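Unit 9: The Desk and What Lives on It
Notes by Lihua Zou for the Prellura evening course

Last time we cleared the desk. Some of you have since told me it filled up again overnight, as desks do. Today we decide what gets to come back.

Start with anything that has a screen. Give it a stand with a heavy, round base and put it near the far edge, where your elbow has to make an effort.

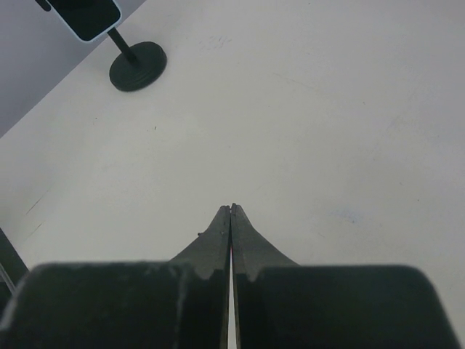 The middle stays clear. It is for working, and also for proving to visitors that you took this course – see page 31.

For June: read pages 31 to 41 and bring one object you can't justify keeping. Yiran Han has already asked whether a stapler collection counts as one object. It does not.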